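Brolness Opens Doors for Laundry-Folding Demonstration

Visitors can try the hand-held grippers used to teach household robots on Monday afternoon

Brolness will hold an open day at its Vandik Street workshop on Monday, starting at 2 p.m. The company develops software that lets robot arms handle clothing and bed linen. Admission is free and no registration is needed.

Staff will show how folding and sorting tasks are recorded with a hand-held gripper. The operator works through an ordinary household job with the tool, and the recordings are later used to train a robot arm. Brolness has collected 3,000 recordings to date in 115 homes.

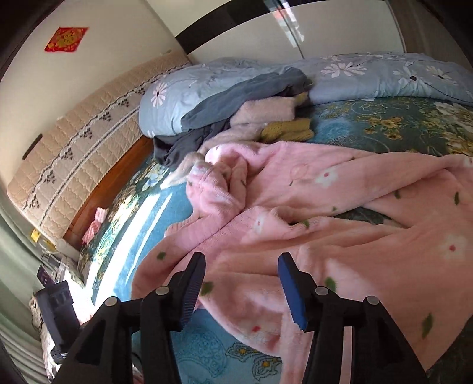
Thick fabrics such as fleece and knitwear will get particular attention. They bunch up, hide their own edges and are harder for a machine to sort out than a dish towel or a pillowcase. Visitors may bring a garment from home and try picking it up with the gripper themselves -- children under 13 must be with an adult.

A robot arm running Pruvisik, the company's control software, will work at a separate table through the afternoon. Engineers from Karunaratne, which builds the arm, will be on hand to answer questions about the hardware.

The workshop is on the ground floor and has step-free access from the parking lot. Doors close at 6 p.m.

Members of the press who wish to film should check in at the front desk on arrival.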